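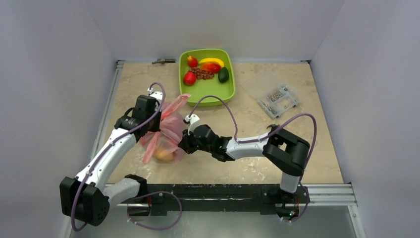
Girnis mesh produce bag and green tray – quick review

Home Kitchen Storage Reviews Contact

Short version – like the bag, love the tray, would buy the tray again tomorrow.

Bag first. Reddish-pink, see-through enough that you can tell an orange from across the room. No digging. Weighs nothing. Mine came in a pack of 20 from Gotis, way more than I need, gave half to Kanyarat Tanasarn next door and she uses hers for onions. Seams fine so far. Color is a bit loud. Wish it had a drawstring, the mouth just flops.

Would not put grapes in it. Grapes go in the tray.

Tray is the good part. Bright green plastic, rectangular, wide enough for a pear, banana, mango, apple, avocado and a bunch of grapes in one go. I keep the avocado over on the right so I remeber to check it. Wipes clean. No lid, don't want one.

Tried the Turunen wire basket before this – left lines on every pear. Gone to the garage.

Only gripe, the tray is slippery on my counter. Stuck two felt dots under it, fixed. 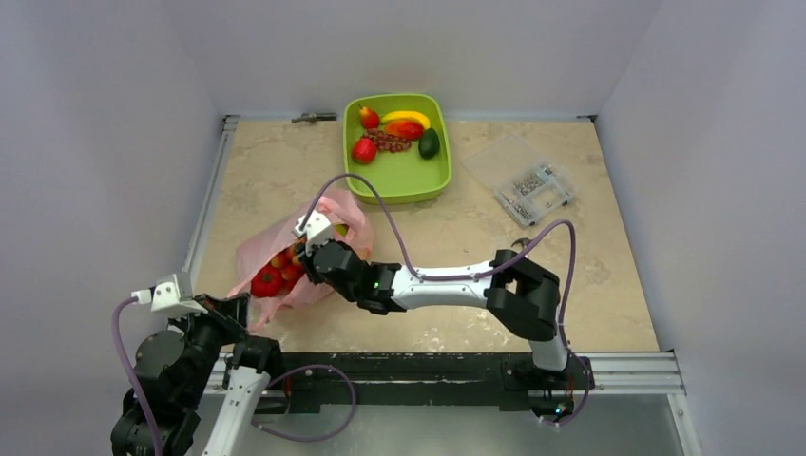

Fedton, May 14, 2018

Update after more use. Bag doesn't stand up on its own, lies on its side and crumples, so the fruit ends up near the opening. Fine on a flat table. On a shelf, no. Had an orange go for a walk on me twice.

Also noticed I only ever fill the far half of the tray. Near half stays open for whatever comes home next, works out pretty well. Could of bought the smaller size I guess, but the bigger one was on sale.

Don't mix heavy stuff on top of tomatoes in the bag. Learned that in April.

Tray five stars. Bag three and a half – would be four with a drawstring. Still no idea what to do with the other bags, if anyone wants a couple leave a comment.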